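Birkolside guest rooms: where we've got to
8 May report for Mechthild Strebel
May 8, 2021

Hello Mechthild,

You asked for something short, so I'll try! We've now got 6 rooms furnished on the upper floor, and I'm really pleased with how they're coming along. The beds from Wilczyńska went together without much swearing (Emil might tell you different) and the sheets have all been ironed once, though you'd never guess.

Welcome things for each room are what I've been busy with this week. Every guest gets a kettle and some fruit, and I've been laying it all out on the beds as I go — there's nowhere else to put anything until the side tables turn up. The tall black and copper-brown kettle is my favourite so far, and the green tray makes even a plain old pear and a couple of kiwis look cheerful.

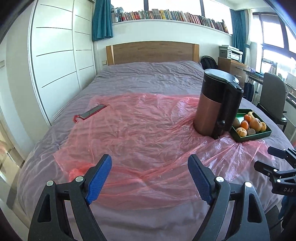 Money

We've spent £384 of the welcome budget, with £181 still to go. The trays came to £79 altogether, a bit more than I'd put down in November, but Beat found the bed linen cheaper so we're still inside the total.

Still to do

Side tables, curtain hooks and a lamp for the landing. Mareike is chasing the tables and I'll ring the curtain people myself. I'd also like your view on the fruit — do we carry on with it for every stay, or only for the longer ones? Let me know before I place the next order.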